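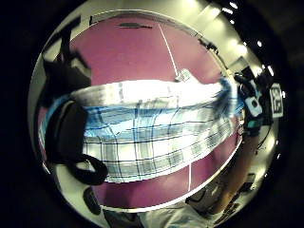
Trunura: datos de manipulación de tela recogidos en el taller de acabado de Pamance

LÉEME (actualizado en mayo)

Hola, y gracias por haber llegado hasta aquí. Soy Robel Derese, llevo la parte de datos de Trunura y antes de eso pasé mucho tiempo en la mesa de doblado de Pamance, así que este texto va a mezclar las dos cosas y seguramente se alargará más de lo que suele alargarse un LÉEME. Quien solo necesite saber cómo cargar los episodios puede saltar a "Estructura". A los demás les pido un poco de paciencia.

Qué contiene

Trunura reúne 1000 episodios de trabajo con tela sobre mesa: extender, tensar, alisar, doblar por la mitad, doblar en tercios y apilar. Las manos son las de 18 personas de la plantilla de Pamance, que se apuntaron cuando quisieron y en su horario de trabajo. Se grabó con pinzas de mano provistas de cámara gran angular, de modo que cada episodio se ve desde la herramienta, con la imagen circular y las esquinas en negro. Las telas son las que pasan por el taller un día cualquiera: paños de cuadros, manteles, sábanas, fundas, alguna manta con flecos que nos dio más guerra que todo lo demás junto.

Para qué se hizo

Pamance quiere que un brazo se encargue de la primera parte del doblado, la de coger la pieza arrugada y dejarla extendida. Es la parte que más castiga los hombros y la que menos gusta, y en eso estábamos todos de acuerdo desde el principio — en casi todo lo demás hubo que hablar bastante. El doblado final, la revisión de costuras y manchas y la decisión de apartar una pieza siguen en manos de las personas, y así quedó escrito en el acuerdo del taller, del que se adjunta copia en la carpeta "acuerdo".

Lo que cambia en la mesa

Me parece justo contarlo en la ficha, ya que los datos salen de ahí. Antes, cada puesto recibía la ropa a montones y cada cual llevaba su ritmo. Con el brazo en pruebas la pieza llega extendida y hay que estar esperándola, y eso cansa de otra manera. Varias compañeras pidieron poder parar la entrada desde su propio puesto sin avisar a nadie, y se instaló un pulsador para ello. También pidieron que los turnos junto al brazo no pasaran de 40 minutos seguidos, y de momento se respeta. Yo confieso que echo de menos el barullo de los montones, pero las muñecas me lo agradecen.

Otra cosa que cambió fue la manera de explicar el oficio. Quien lleva años doblando no sabe decir cómo encuentra la esquina de una sábana, simplemente la encuentra. Al hacerlo con la pinza en la mano tuvimos que fijarnos, discutirlo y hasta ponerle nombre: a ese gesto de sacudir la tela por un extremo para que se abra lo llamamos "el saludo", y con ese nombre aparece en las etiquetas (saludo). Que nadie lo traduzca, por favor, que le hemos cogido cariño.

Cómo se grabó

Cada sesión duraba 15 minutos, con descanso después. La persona elegía una pieza, la trabajaba como lo haría normalmente y volvía a dejarla revuelta para la siguiente toma. No se corrigió a nadie. Hay tomas en las que la tela se escurre, en las que se dobla torcida y en las que se empieza de nuevo a mitad, y todas están incluidas con la marca "intento". Os pediría que no las tirarais sin mirarlas antes: de ahí se aprende mucho, y el brazo va a encontrarse con las mismas telas resbaladizas que nosotros.

Estructura

episodios/ una carpeta por toma, con el vídeo, la trayectoria y la apertura de la pinza
etiquetas/ gesto, tipo de pieza, resultado (completo, intento, abandonado)
calibracion/ parámetros de lente por sesión
acuerdo/ texto firmado con la plantilla
guiones/ lectura y corrección de distorsión

La primera vez conviene ejecutar el guion "comprobar", que avisa si falta algún archivo. La corrección de distorsión es opcional. Nosotros entrenamos con la imagen tal cual.

Limitaciones

La luz de los talleres quema los blancos con facilidad, y en bastantes tomas el borde de una tela clara se pierde casi por completo. Los flecos salen borrosos en cuanto hay movimiento. Todas las mesas son de altura fija y no hay ropa húmeda, así que no esperéis que un modelo entrenado aquí se desenvuelva en una lavandería. Tampoco hay personas zurdas suficientes; lo sabemos y estamos en ello.

Privacidad y uso

Se difuminaron las caras y se retiró el sonido. Cualquiera de las personas participantes puede pedir que se borren sus tomas, sin dar motivos, y en la siguiente versión ya no estarán. Los datos no pueden utilizarse para medir el rendimiento de trabajadores, ni de Pamance ni de ningún otro sitio. Fue la condición que puso la plantilla y la licencia la recoge en su primer punto.

Agradecimientos

A Birhane, que prestó las pinzas y nos enseñó a calibrarlas con una calma admirable. A la gente de Skendenbridge, que revisó las etiquetas y nos devolvió una lista larguísima de erratas. Y a mis compañeras y compañeros de mesa, que siguen preguntándome cuándo vuelvo a doblar.

Para dudas, errores o peticiones de borrado, abrid una incidencia en el repositorio o dejad una nota en el buzón del taller. Las incidencias las leo yo, normalmente a primera hora.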